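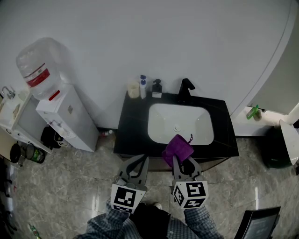
Sink wiping with hand-held grippers: how are you all splitting the task?

Board: Teaching by Demonstration > Household Tasks
Page 1 of 1

gritty_mitts
Joined: February
Posts: 14

Hi everybody! Long-time reader, finally have something to ask. I've been working on bathroom wipe-downs for the Furnival arm pair, all taught with hand-held grippers, and I am having way too much fun with it. Purple cloth in the right gripper, left gripper free for moving stuff out of the way, head camera on, and off I go around the basin.

The task as I have it written now:

Pick up cloth with right gripper
Wipe the countertop from the left end toward the faucet
Wipe the inside of the basin, walls first, then down to the drain
Wipe the front edge
Put the cloth down flat

I do all of it as one long take. The policy that comes out the other end is lovely on the basin (really, the sweep it does down toward the drain makes me grin every time) and pretty hopeless on the strip of counter at the back where the bottles are. It gets near the soap dispenser, slows way down, and then goes back to the basin like it forgot what it came for.

So, do I cut the task into shorter pieces? Or just record more of the long version? I have 2091 takes so far and my forearms are getting impressive.

palletjack_pia

Great cloth choice. Strong color against a black counter and a white bowl, your camera has no excuse for losing it.

I'd split it. Counter is one skill, basin is another. When I had them together on our Stekemine setup, the model learned that most of the time the right answer is "be in the basin," so any time it was unsure, that's where it went. Sounds exactly like what you're seeing.

Separate recordings, separate prompts, and then a short one for the handoff between them.

oldservo

Going to disagree with Pia a little. Splitting works but you pay for it at the seams. Every place where you cut, you get a robot that stands there holding a cloth, waiting to be told which skill is next. I've had much better luck keeping the long take and changing where I start.

What I mean: do some takes where you begin with the cloth already folded in the jaws and raised by the front corner of the sink, and go straight to the bottles. Then some where you start in the basin. Then some where you begin halfway along the counter. Same task, same prompt, different starting places. The back strip stops being the thing that only ever happens at second ten.

gritty_mitts

Ooh. I always start in the same spot! Cloth up in front of the lower right edge of the sink, every single time, then over to the left. It never occurred to me that was a problem, I thought I was being tidy.

oldservo

Tidy is the enemy of us all. Move around. Shuffle your feet between takes too, half a step left, half a step right. A person's standing position gets baked in more than you'd think.

wobblycart

Can I ask what the left gripper is doing the whole time? In your photo it's just hanging out open-handed. I'd give it a job. On a counter with a cup, a pump bottle and a soap dispenser all lined up against the wall, there is no way to wipe behind them one-handed. So either you're wiping around them or you're lifting them, and if you do it one way in some takes and the other way in others, the policy averages the two and does neither. That slow dithering next to the dispenser is what averaging looks like in my kitchen data.

gritty_mitts

Guilty. Sometimes I slide them, sometimes I lift them, and sometimes I'm lazy and go around. I'd say I lift in maybe a third of the takes.

wobblycart

There's your answer then! Pick one. I vote for slide. Left jaw behind the bottle, pull it toward you a little, wipe the spot, push it back. Lifting a pump bottle with those curved jaws is a coin toss, because the neck is skinny and the body is wide and you end up squeezing different parts every time.

palletjack_pia

Slide on a glossy counter, yes. Slide on anything with texture and light plastic cups tip over. That cream cup would worry me. I'd lift the cup and slide the two dispensers.

wobblycart

Two rules for three objects, now she has to remember which is which at take 1,500.

palletjack_pia

She can put a sticky note on her glasses. People remember harder things than "cup goes up, soap goes sideways."

gritty_mitts

I love that I started a fight about a cup. I'm going to try "cup goes up, soap goes sideways" and I'm writing it on my hand.

Second question while I have you. The cloth. I fold it before I start and hold it by the fold, with the little hanging loop sticking up out of the top of the jaws. Is the loop a bad idea? I like it because it gives me the same grip point every time.

tenbitgrey

Loop is great for you and possibly terrible for the robot. If all your takes have the loop on top, ask yourself what happens when the cloth is lying on the counter with the loop underneath. Does the arm find it? Mine didn't. I had an arm that would hover over a perfectly good cloth looking for a loop it couldn't see. We ended up recording a whole extra batch where the loop was hidden, or at the wrong corner, or where we used a cloth without one.

oldservo

Agree on mixing it up, but I'd keep the loop-up grip as the most common one. It keeps the loose fabric hanging down where it does some wiping. When you grab a cloth from the middle you get a lump, and a lump polishes one spot.

tenbitgrey

Fair. Most of them loop up, a good chunk not. I wouldn't go all in.

moltden_marsh

Hello from the Moltden side of things, where we do the same kind of work with remote control instead of hand-held grippers. Reading this thread with some envy. Your motions are so much faster and more natural. When I wipe a basin through a leader arm I feel like I'm painting a fence with a broom.

But one thing we get for free is that every motion I record is one the arm can definitely do, because the arm did it. With hand-held, you can reach into the back corner behind the faucet with your elbow out at a silly angle and the tracking will happily record it. Then the real arm tries it and hits a joint limit. Have you checked that the counter strip is even reachable from where the robot stands? The slowing down could be that and not the data at all.

gritty_mitts

Good point and no, I haven't checked! The faucet comes up from the back right and arches over the bowl, so I do tend to duck under it and come around with my wrist turned way over. It feels fine to me. A robot may have other views.

moltden_marsh

Run a batch of your recorded paths through the arm model and see which ones fail. Throw those out. I'd bet they cluster by the faucet.

palletjack_pia

Seconding this. We drop any path that can't be followed, no mercy. It hurts the first time and then you start moving differently on your own. You learn to move like the arm. My family says I now wash dishes strangely.

wobblycart

One more for the hand-held crowd: marker cubes. Yours sit at the base of the grippers, same as mine, and the one on the cloth side is easy to hide. If the fabric swings up over it, or you roll your wrist so every printed face points away from the camera, you get a gap in the track. I shorten the fold so the cloth can't reach the cube.

gritty_mitts

Yes! I've had jumps in the right-hand track and was blaming the shiny floor. Those big marble tiles throw glossy streaks all over the place.

wobblycart

Floor could be adding to it, but I'd look at the cloth first. Easy test: ten takes of the same wipe with no cloth, see if the jumps go away.

tenbitgrey

And check your sleeves while you're at it. A plaid shirt is a very busy pattern to have moving around next to black-and-white squares. I don't have proof, I just wear plain gray on recording days and sleep better.

oldservo

I have worn plaid for every dataset I ever made and my tracking is fine.

tenbitgrey

Your tracking is fine because you move at the speed of a glacier.

oldservo

Smooth data! Try it sometime.

gritty_mitts

OK, reporting back, as promised. I've been at it with the new rules and I'm up to 2392 takes now, old ones included. What I changed:

Three different starting places, same prompt
Cup goes up, soap goes sideways, every time
Shorter fold on the cloth, and a bunch of takes with the loop tucked away
No more elbow gymnastics behind the faucet
Removed the old takes where I skipped around the bottles

I did not split the task (sorry Pia). Trained on the cleaned-up set and the first rollouts went all the way along the back strip!! It slid the soap dispenser over, wiped, and slid it back. Not quite to the same place, but back. I cheered so loud the dog left.

Still weak: the cup. It closes on the cup fine and then sets it down with a bit of a drop. And the path check threw out a lot of my faucet takes, so moltden_marsh, you win that bet.

palletjack_pia

Not even mad, that's fantastic. For the cup, hold still for a beat after it touches down, before you open the jaws. People let go while the hand is still moving, and the robot copies that a touch early.

moltden_marsh

So pleased for you. I'd still like to see the split version tried on the same data, if you ever feel like it. You could cut the long takes at the point where the cloth crosses the rim of the basin, no new recording needed.

gritty_mitts

Oh, that's sneaky, I could do that tonight. The Jancombe labeling tool lets me mark cut points without touching the originals. I'll run both and post the clips side by side.

wobblycart

Do the front edge as well while you're in there. Mine always misses the front edge.

oldservo

Everybody's misses the front edge. You have to bring the wrist lower than feels right, and start the stroke past the corner.

gritty_mitts

Adding it to the list on my hand. Running out of hand!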